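About Us
August 6, 2022
By Asuka Hamada

Solia is a website about anime, and mostly about the parts of anime that go by too fast. We write about background paintings, opening sequences, side characters with four lines, the one episode in the middle of a season where a guest director got the keys and drove off with the whole thing. If you've ever paused a show to look at a kitchen, hello! You're going to like it here.

I started the site on my own, in March, with a post about train stations in slice-of-life shows that was much too long and had no pictures in it at all. I sent it to everybody I knew who watched anything, and a few of them wrote back with stations I'd missed. One of them wrote back with so many that I asked her to do the second post. That's still more or less how people end up writing for us. You send in a correction, it's a good one, and before long you're 18 paragraphs deep into a piece on how rain is animated.

There are 16 of us writing now. A few of us live in or near Pellport, which is where the site gets its mail and where we meet up when we can, and the rest are scattered all over. We have a nurse, two people who teach middle school, a guy who repairs accordions, and several students who should be studying. None of us works in the anime industry, though one of us did do a few years in print layout for a comics distributor and has never lost the habit of measuring margins. We all watch a lot. We don't all like the same things, and I'd be worried if we did.

What we publish

The biggest section is called Slow Watch. We take one series and go through it an episode at a time, one post per week, with no skipping ahead. The writer has usually seen the show before, but the posts are meant to be safe for a person seeing it for the first time, so spoilers stay out of both the post and the comments. (We are strict about the comments. Sorry! A friend had a twist ruined for her in the eighth episode of a mystery series by a person who was only trying to be helpful, and I still think about it.)

Slow Watch posts run long and wander around. One week it might be all about voice acting, and the next week it might be mostly about a hat. We've done a sports show, a space opera, two very different shows about high school music clubs and a fantasy series so confusing that the writer drew a family tree and then had to draw it again.

Then there's Backgrounds, which is the section I edit and the one I could happily talk about all night. Everybody remembers the fights and the big speeches. I remember the roads. So much of anime is people walking home, and somebody had to sit down and paint the thing they're walking on, with the puddles and the weeds and the guardrail. A good background artist can tell you what month it is with nothing but the color of a field. I got hooked on this as a kid, watching a show I only half understood, where the hero spends most of an episode crossing open country under a gray sky and hardly says a word. I didn't know what the plot was. I knew exactly how that place felt. 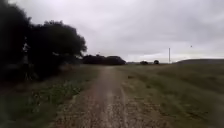

So in Backgrounds we pick one location from one show and stay there. We look at how it's lit in different episodes, how often it's reused, what gets left out when the schedule is clearly getting tight, and how the sound people fill it in. Crickets are a whole subject. I've written two posts about crickets and there's a third one on the way, and I have been told very kindly by the other editors that it may be the last.

Openings is our shortest section. Each post is about a single opening sequence and has to be readable in less time than it takes to play the opening twice. This was suggested by a reader who was tired of us going on, and it's been really good for us. People argue over these more than anything else we put up. If you want to start a fight among perfectly nice people, say that a second opening is better than a first one.

And there's First Timers, where we ask somebody who has never watched anime to try a series and tell us what they made of it. We've had parents, roommates, a dentist. They notice things we stopped noticing years ago, like how often people gasp, or how much trouble everyone goes to over lunch. The dentist had a lot to say about fangs. She finished the whole series and then asked for another one, and she's now further along in it than I am.

How we write about shows

We don't give scores. We tried it for the first few weeks and spent more time arguing about half points than about the shows. You can tell from a post whether the writer liked something, and often it's a mix.

We try to credit people by the job they did. A show is the work of a lot of hands, and it's easy to hang everything on the director. Where the credits tell us who painted, animated, colored or scored a thing, we put the job in the post. When we can't find out, we say so, and quite often a reader who is better at reading credits than we are will fill it in.

We watch with subtitles and we watch dubs, depending on the writer and what's available, and the top of each post tells you which. Please don't write to us about which is better. I mean this with love. We have people here on both sides, they're friends, and we would like them to stay that way.

Names are given in whatever order the person seems to prefer in English. If we get that wrong, tell us and we'll fix it the same day if we can. Corrections go at the bottom of the post with a line about what changed. Some of our older posts have more corrections than post, and I'm kind of proud of those.

We don't cover leaks, and we don't link to places that host shows without permission. We're happy to say where something can be watched legally when we know, but this changes so often that you should check for yourself.

The Yagi list

People ask about this a lot, so it gets its own part of the page. Yagi is our shared list of things to watch, named after the Japanese word for goat, because it eats everything. It began as a note on my phone. It now has 316 titles on it, from old movies to shorts to series that ran for years, and each one has a sentence or two from the person who added it saying why. The sentences are the best part. "Good dog in this," says one. Another one just says "bring a towel."

Readers can add to Yagi too. Send us the title and your sentence and we'll put it in, as long as it isn't on there already. We don't rank it or sort it by quality. You can sort it by length, by decade or by mood, and the moods were picked by all of us over one very silly evening, so if you've been wondering why one of them is "soup," that's why.

Meeting up

Twice a year, anyone who writes for Solia and can get there comes to Clarkisach, the village outside Pellport where my aunt lets us use her house. There's a big front room with bad curtains, and we can fit up to 45 people in it if nobody minds the stairs. Readers are welcome at the second of the two, and we post the details on the front page once they're settled.

We watch a movie in the morning while everybody's still sharp, then go for a walk, then come back and watch something loud. The walk was my idea, and I'll defend it! You see a lot of painted countryside in this hobby, and I think it helps to go and stand in some of the other kind – look at how the far end of a path goes pale, where the edges get messy, how little green there is in grass on a dull day. A couple of the others bring sketchbooks. The rest talk about what's for lunch.

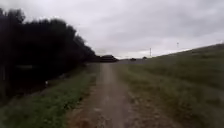
A dirt path on a cloudy day, grass along the left side.

After the walk we do the swap table. Bring a book, a disc, a magazine, a keychain, whatever you've finished with, and take something home. I've come away with a stack of old art books this way and a very strange mug. If you're shy, the swap table is the place to stand, since people will come up and talk to you about what you're holding.

Writing for us

You don't need any experience. You need a show you can't stop thinking about and something in particular to say about it. "The ending made me cry" is a start, and we'll probably ask you which shot did it. Short pitches are fine, and so are messy ones. Every piece gets read by two editors, and we'll send you notes you can argue with. We can't pay much, but we do pay for everything we publish, the same amount to everyone, out of what readers chip in.

At the moment we'd really love pieces on:

Food in mecha shows
Anime with older leads, especially women
Stop-motion and puppet work
How school uniforms are drawn in winter
Anything at all about doors

If what you want to write isn't on that list, please send it anyway. The accordion guy's first pitch was about doorbells, and it's still one of the most read things on the site.

Getting in touch

The contact form is the quickest way to reach us. It goes to a shared inbox, and whoever is awake will answer. Letters sent to the Pellport box get answered as well, more slowly, by me, by hand, and I'm told my handwriting is a challenge. If you're writing about a Slow Watch post, let us know which episode you're on so we don't give anything away. We're starting a new series there this fall, and the vote on which one is open to everybody until the end of the month.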